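Search the shop Enter a keyword Go

The Vatuna Open Snack Box in Red

Posted in November by the Montes shop desk

We have wanted to carry a plain open box for packaged snacks for a long time, and the Vatuna is the one that won us over. It's a simple rectangle with no lid, deep red inside and out, with a stiff tan cardboard panel in the bottom. You fill it, you put it on the table, people reach in. We love it!

Most of our customers buy boxes in this shape for one of two jobs. Some want a gift box that looks cheerful the moment it comes through the door. Others want something to keep on a sideboard or a break room table so the snack packets stop sliding around in a drawer. The Vatuna does both happily, and it looks so good at the far end of a table that a few of us have ended up keeping ours out all year.

What it's like to use

The walls are tall enough to hold long packages standing up, and this was the thing that made us excited when the samples came in. A lot of gift boxes are really trays, fine for chocolates and hopeless for a bag of chips. With this one you can stand the tall packs along the back, lean the smaller ones in front, and still read what you've got. Pillow bags with a lot of air in them go in last, on top or wedged into a corner (be gentle, they pop).

The sides have a little give, so the front can bow slightly. That is normal for the Vatuna and we find it handy with puffy bags. If you like a very straight, very square look, have a look at the Borkon further down the page, which has thicker walls and costs a bit more.

The bottom panel lies flat and keeps heavy packs from pressing on the base. It's also the part that catches crumbs and the odd smear from a split wrapper, and it wipes down with a barely damp cloth. Please don't soak it - it is cardboard, after all. 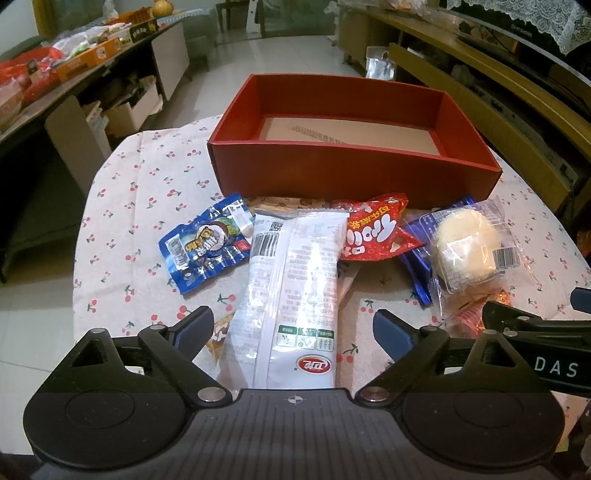

The red box, with no snacks in it, at the back of the table, with blue, white, beige and red snack packages on a cherry-print cloth.

How we fill ours

There are plenty of ways to pack a snack box and we've tried a good many of them over long lunches. This is the order we like best:

Lay everything out on the table first, next to the box. It sounds fussy, but you see straight away if you have too much of one color or too many salty things and no sweet ones.

Put in the long, flat packages. They go upright against the back wall with the printed front facing out and the barcode side hidden.

Add the medium packets next, a shiny one beside a dull one if you have them. Strong colors look wonderful against the red. Blue is our favorite, and pale wrappers stand out nicely too. A red bag in a red box gets a little lost, so we bring those to the front, where the lettering can do the work.

Tuck the small things into the gaps. Single cookies, tea bags, candy, a folded note.

Give the whole thing a small shake and see what moves. Anything that rattles needs a neighbor.

For a mailed gift, the box needs an outer carton and some paper on top, as there's no lid to hold things in. Our Otov carton is made for it and leaves just enough room all the way round for crumpled paper. For a gift you're carrying by hand, a sheet of clear wrap and a ribbon is plenty, and you can still see all those bright packets through it.

Good to know

Item number: 3956
Color: red, inside and out
Shape: rectangular, open top
Bottom: tan cardboard panel
Sold: singly or in packs of 21
Weight of contents: fine for ordinary packaged snacks; please don't use it for jars or bottles
Snacks, tablecloth and other table things are not included

The pack of 21 is meant for offices, school fairs and wedding tables, and it works out cheaper per box. If you need more than that, we can usually supply up to 200 in one order, but do write to us first so we can check the shelf. Large orders go out in more than one carton and may not all arrive on the same morning.

Questions we get a lot

Can I put unwrapped food in it? We'd say no. Keep it to sealed packages, or line it well and use a separate inner bag for anything baked at home.

Does the red rub off? We haven't seen it happen on dry hands or dry tablecloths. We would keep it off a wet counter, though, and away from a sunny windowsill if you want the color to stay deep.

Will you bring it out in other colors? We keep asking! Vatuna has a dark green in the works and we've seen a sample, which was lovely, but there's no date for it yet.

Can I buy a spare bottom panel? Yes, they come in sets of 2. Write "panel" and the item number in the order note and we'll add them at checkout.

Goes well with

Borkon square box - thicker walls, a crisper look, and a fitted lid. Better for stacking in a closet, less fun on a table.

Otov outer carton - plain brown, for mailing one filled Vatuna.

Montes paper shred - soft, pale, and very good at holding small packets upright. One bag fills the bottom of two boxes, with a handful left over for the next one.

Orders placed before noon are packed the same afternoon. If a box reaches you with a crushed corner, keep the carton and send us a note, and we'll put another one in the mail.

Contact us | Copyright Montes | Back to top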